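The Long Way to Press a Key

On a Sunday in May, when most of Wiltunville is either at the lake or thinking about it, the lights on the second floor of the old Turcotte building are on by eight. Annick Penner likes to work then. The elevator is quiet, the coffee is hers, and she can spend a whole morning typing very badly without anyone asking what on earth she is doing.

What she is doing, as she'll explain at some length if you let her (and I did, gladly), is teaching a machine how it feels to reach for something small. Her group at Waner, the little robotics lab that has had the second floor for six years now, believes that robots have mostly been learning from the wrong end. For a long time the usual way to show a robot arm a task was to drive it there yourself, with a joystick or a matching set of arms, and record what the motors did. It works, and plenty of good labs still do it, but it is slow and tiring and it makes even graceful people clumsy. I tried it myself on an arm the lab keeps for visitors, and it took me most of a coffee break to pick up a sponge.

So the Waner people took the robot out of the lesson. In the method they call Trolov, a person simply does the job, holding a pair of light hand tools. Each tool carries a cube printed with square black-and-white codes, and a camera looking down from the person's head reads those codes to work out where each tool is and which way it is tilted. Afterward the software turns all that motion into paths an arm could follow, and the robot learns from those.

"My grandmother taught me to knit by sitting next to me," Penner told me. "She didn't move my elbows with a remote control."

Why typing, of all things? I asked her that twice, I'm afraid, because I liked the answer. A key is small, it sits right beside other keys that look just like it, and you know at once whether you've hit the wrong one. Folding a towel can be a little off and still be a folded towel. A misspelled word is a misspelled word, and the computer keeps the score for you. 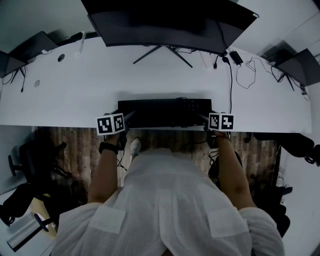 The codes are the fussy part. A camera can only read a marker it can see, and people have a way of turning their wrists that they never notice until they watch the recordings. That's the argument for a cube over a flat tag: when one face swings away from the camera, there's a fair chance another has swung into view. When all of them are lost for a moment, the software has to guess, and Penner would much sooner throw out that stretch than let a robot learn from a guess.

For the study the group is now writing up, they recorded 129 typing sessions and kept 110 of them. The arm trained on those sessions was then given 50 short words it had not practiced, and it got through some 40 of them without a wrong letter. Penner is pleased with that, in a careful sort of way. The misses bunched up near the ends of the rows, where the arm has to stretch, and she thinks part of the trouble is that a human shoulder and a robot's shoulder don't agree about what counts as a comfortable reach.

That is the next piece of work, and it may well be a long one. She'd like to try a different keyboard too, and a lower desk, and people with much bigger hands than hers.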